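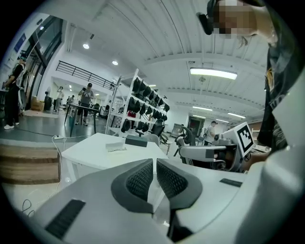
A hand reaching in, with a second gripper close by.

Well, the Listwood repair morning is coming back, and I'm so pleased I could dance! It starts up again on 8th April in the old Flanico building, the one with the green doors by the bus turnaround, and it'll run from ten until the soup is gone (last year that meant a little after one).

If you missed it last fall, you bring in something broken and sit down next to a person who likes fixing things, and you have a go at it together. Lamps, toasters, zippers, wobbly chairs, radios, all of it. I took in my grandmother's mixer in November, fully expecting to carry it straight to the dump, and I came home with it working. It still smells a bit odd on the high setting – but it beats eggs, and that's all I ask of a mixer.

The big change this time is money. We got a grant of $3760 from the Awad fund, and most of it has gone on a decent sewing machine, a soldering station and proper lighting for the back tables. Anyone who tried to thread a needle in there last winter will know why I cheered when I heard about the lights! What's left over pays for the hall through the summer.

There are 50 slots for the first morning and around 30 of them were taken when I looked last night, so don't hang about. You can put your name down at the Lurnari bakery (the clipboard is by the register, under the bread bags) or just turn up and wait your turn. Please stick to three items per household, and no microwaves or anything that runs on gas. If you know what part you need, bring it along, and do bring the charger or power cord even if you think it's fine. Mine wasn't.

Kids are welcome and there'll be a table of old keyboards and clocks for them to take apart. My nephew spent the whole morning there last time and went home with a pocketful of springs, which I am still finding in my couch.

Parking is on the street only, as the lot is being dug up for the new drain. We could also use a few more folding chairs, so if you have some in the garage, drop them off the evening before, any time after five.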